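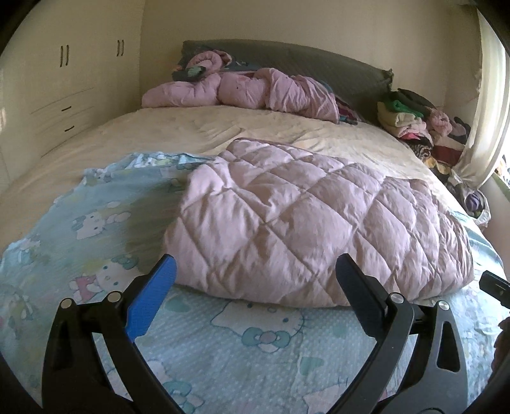

Visit report: the Wukine hand-held gripper kit at Vornach

By Lukian Pylypenko
January

Wukine sells a hand-held gripper for recording household tasks, along with the software that turns the recordings into training sets for robot arms. The open day at Vornach covered the current kit, priced at 2,275 without the arm adapter. I was there from 10 a.m. until mid-afternoon.

Bedding was the main subject. Wukine uses occupied homes for its bedroom recordings, and the material on show had the usual clutter: clothes heaped by the bed, a rolled comforter at the headboard, a pink quilt folded on top of a printed cat blanket. For a buyer this matters more than a clean bench demo. A quilt stitched in diamonds is thick, changes shape when pushed, and gives the fingers no hard edge to close on.

Hardware

The two fingers run on black linked bars with round silver pivot pins. The pads are angled inward and the one on the left is bright blue on its inner side, with a black backing. The lens is a fisheye, so the view is a circle with black corners. Both finger pads stay in it, and so does a good part of the room. The trigger has a long travel and a light spring. I would have liked more resistance near full closure, where thin sheets tend to slip.

Pads are replaced by hand. The kit ships with 2 spare sets. Staff could not give me a wear figure for cotton or fleece, and I did not get one by email afterward.

Software

Recordings are copied to a laptop and checked in a program called Dolan. It rejects takes with lost tracking and lists the reason in a side column. The bedding set loaded for visitors held 384 takes. Sorting by reject reason is quick. Exporting is slow, and there is no way to pause it. Plutuvby, the paid hosting service, adds storage and shared labels but was offline until after lunch, so I saw little of it.

Handling

I recorded 4 takes of my own on a practice bed. Dolan rejected the first – I had moved too fast at the pillow end – and accepted the others. The grip is comfortable for a right-handed user. Left-handed use is possible, but the record button ends up under the palm.

The adapter for mounting the same fingers on an arm was shown in a case only. I have asked for a loan unit and a price.

Comments (3)

tmk_bench: Does Dolan run without a network connection? Ours has to.

L. Pylypenko: Yes, checking and export both ran offline. Only the hosting needs a login.

quiltside: Please test fitted sheets if the loan comes through. Elastic corners are where our present gripper gives up.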